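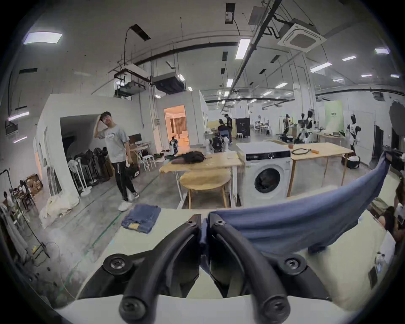 Clandville Clothing Share
Autumn progress report to the Rudonby Fund

Dear friends at the Rudonby Fund,

It has been a busy stretch since our spring letter, and we have been looking forward to sitting down and telling you how things are going. Your grant agreement asks for a page on activity, a page on spending and a few words on what comes next. We will try to keep to that, though anyone who read the last one will know we tend to wander a little once we get started on the subject of laundry.

Where we are now

The biggest piece of news is the move. When we wrote in spring we were still sorting clothes in the back of the Stelside hall, with everything packed away into cupboards at the end of each session so that the dance class could have the floor. We lost the better part of an hour at each end of the day that way, and the washing was done in people's own homes and carried back in bags. Since June we have had the ground floor unit on the Kravchuk estate, and the difference is hard to overstate. Things stay where we put them! A half-sorted heap can wait until the next session, the folding table is always a folding table, and the washing machine is a few steps from the place where the clothes get sorted.

The floor is plain gray concrete and the partitions are plain white, and we have decided to leave both alone for the time being. We did talk about vinyl for the floor, and got a price for it, but concrete sweeps clean in no time and the money was better spent on other things. The alcove in the partition has turned into a waiting area almost by itself. There is a row of black chairs against the wall and a standing fan in there, and in July that fan was worth its weight in gold. People who come to pick up clothes often stay for a sit and a chat, and we like that very much.

What we have done with the clothes

Between the move and the end of September, 194 households picked up clothes from us. Our target for the whole year was 150, so we are already past it, with the winter coats still to come. Many of those households came more than once, and we have counted each of them a single time, as your guidance asks.

Jeans go fastest of all. We can hardly keep them on the table, particularly in the smaller men's sizes and in the children's sizes from 8 up. Plain T-shirts come next, then school trousers, and after that it is whatever the weather is asking for. White shirts and bedding come in by the armful and go out slowly. They also show every mark, so they take more washing than anything else we handle. If we were writing the donation leaflet again we would say a bit less about bedding and a good deal more about jeans, and in fact we are writing it again, so that is just what we will do.

Our way of working has settled down quite a bit. In the old hall each session had its own habits, and a shirt folded on a Sunday looked nothing like a shirt folded in the middle of the week. That sounds like a small thing, but it meant that stacks slid over, sizes got mixed and somebody had to unfold half a pile to find a medium. We now have one sheet of instructions taped up near the table, and it reads as follows:

Check the pockets first, all of them, including the little one inside the big one.
Whites in one heap, darks in another, anything that might bleed color by itself.
Look over zips, buttons and knees before washing. If it needs mending, tag it.
Fold jeans in half lengthwise, then in thirds, waistband on the outside.
Dresses, jackets and good shirts go on the rack. Everything else gets folded.
Size label facing you.
If you are tired, leave it for the next session.

That last line was added in August and has probably done more for the quality of the folding than the other six put together.

The washing machine

This was the largest single purchase under the grant, and we want to thank you for it once more. It is a white front loader, and it has been running on nearly every open day. We had worried about the noise in a shared room, but it stands well out of the way of the waiting area and people talk over it quite happily. The spin cycle does make it creep forward a little, and we have put a rubber mat on the list for next quarter.

One small trouble to report. In the second week the drain hose worked itself free, and we had a fair amount of water across the floor before anyone spotted it. No clothes were lost, the concrete dried by evening, and a proper clamp has been fitted. We now keep boxes up off the floor on pallets, apart from the ones that are only in for the day.

Drying is still our weak spot. We can wash more in an afternoon than we can dry in one, and on damp days the racks are full before closing time. We have looked into a tumble dryer and have mixed feelings about it, mainly on account of the electricity. There is more on this further down.

Tables, chairs and the rest

Two wooden tables came to us from a furniture clearance, and so did a little round side table that we had no plan for and would now be lost without. It holds the item that somebody is in the middle of dealing with when the phone rings. The white-topped table is the best surface for folding and we try to keep it for that, although cups and cables find their way onto every flat thing in the building sooner or later. We have asked people kindly to keep drinks away from clean clothes, and we will go on asking.

The computer has its own desk now, so the stock list can be filled in on the spot. It used to be copied from paper at the end of the month, and we found a fair few gaps when we compared the two. The new list is simple, with a line for each box in and each bag out, and it has made writing this report a much shorter job than the last one.

We are short of hanging space. The clothing rack fills up within a day of any large donation, and good coats end up folded in cardboard boxes where they crease and where people do not think to look for them. A second rack is the first thing we would buy tomorrow.

Money

Spending is in line with the budget you approved, and the full table is in the attached sheet. We will only mention the places where we have strayed from it. The furniture line is underspent because the tables and chairs cost us so little. Water and detergent are both running higher than planned, which follows from washing everything ourselves. We would like your permission to move 1000 from the furniture line to running costs, and to use what is left over for hanging rails and the rubber mat. Nothing will be moved until we hear from you.

What people have told us

We put a box by the door for comments and were a little nervous about opening it. Most of the notes were simply thank-yous, and very nice to read. Several people asked for a mirror. Several more asked for somewhere to try things on, and we are a bit ashamed that we had not thought of it ourselves — in the old hall there was a washroom next door and everybody used that. A curtain on a rail across one corner would do the job, and we think we can manage it without coming back to you for money. A few people asked us to open later one evening a week for those who work, and we will try that out from November. One note said only "more socks," and we agree entirely.

What comes next

Coats are the main thing from now until the new year. We have begun setting them aside, and the next donation appeal will ask for coats, jeans, children's shoes and, yes, socks. We would also like to start a small mending table, perhaps one afternoon a week to begin with. The tagged pile of things that need a button or a hem has grown taller than we would like, and several of the people who come to us for clothes have told us they sew.

On drying, we would be glad of a conversation with you before we decide anything. Two folding airers and a dehumidifier would cost less to buy and to run than a dryer, but they would take up floor that we would rather keep clear. If another project you support has already been through this, we would love to be put in touch.

You asked in your last letter whether someone from the Fund might visit. Please do, and do not wait for a tidy day, as we are not sure when that will be. Afternoons are best, once the first load is out and the folding has begun. There will be coffee, a chair in the alcove, and quite possibly a pile of jeans if you feel like lending a hand.

With warm thanks from all of us,

Clandville Clothing Share
Kravchuk estate unit, ground floor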